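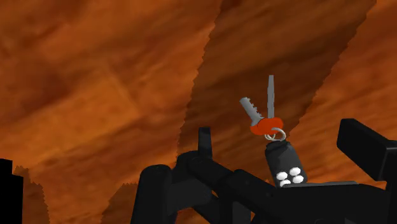

Issue 6, page 1

Etetness Keys: teleoperated demonstrations in simulation
README and data card, last edited Sun 1 May

Welcome, and thank you for reading this before opening the archive (we know how tempting it is to do it the other way round!). Etetness Keys is a set of demonstrations in which a person drives a simulated arm by remote control and handles a set of keys with it. The keys in the render are the ones we call the family set: a black fob with four white buttons, a silver ring, and two blades coming out of one red-orange head. We have grown rather fond of them.

What you get

There are 1,381 demonstrations in the main folder and 100 more in a folder called holdout, which we would ask you to leave alone until you have something to test. Each one holds the arm's joint positions, the opening of the gripper, the commands the operator sent, and the rendered views. The commands and the positions are stored separately. They don't always agree, and if you are studying how people steer a robot you will probably care more about the commands.

How the demonstrations were made

Operators sat at the Ditelel desk, which is our name for a hand controller, a foot pedal and a very ordinary monitor. Moving the controller moves the gripper, and squeezing the trigger closes it. The pedal is a clutch: hold it down and you can bring your hand back to a comfortable place while the arm stays put. You will see these pauses all through the recordings, and we left them in. If they bother your training, the script trim_clutch takes them out, though please keep a copy of the originals.

Everyone practiced for a while before anything was kept. Keys are awkward things to learn on, with a stiff fob at one end and thin blades at the other, and most new operators went for the blades first. We didn't tell them where to grasp. Some of them settled on the fob, some never did, and both habits are in the data.

Labels

Each demonstration is marked done, partly done or dropped. There are 205 marked dropped, and we hope you will use them, as a good many show the operator going back for a second try. The labels were given by the operator right after the run and then checked in the Bouazza viewer, so expect a little disagreement over what counts as partly done.

Things to know before you train

The wood texture is the same file in every run, only turned and tinted, so a model that leans on the background may look better than it is. Low camera views put a lot of black gripper against a black fob, and the edge between them can be hard to find. The keys are rigid in our simulator, too. A real ring lets its keys swing and slide, and ours does very little of that, so please be careful about carrying grasps over to hardware.

Versions

The June release will add the Nirham scenes, with a hook to hang the keys on and 336 new demonstrations. Run numbers in the present folders will stay as they are. If you find a broken file, send us its run number and the last time step that loads, and we will gladly record the task again.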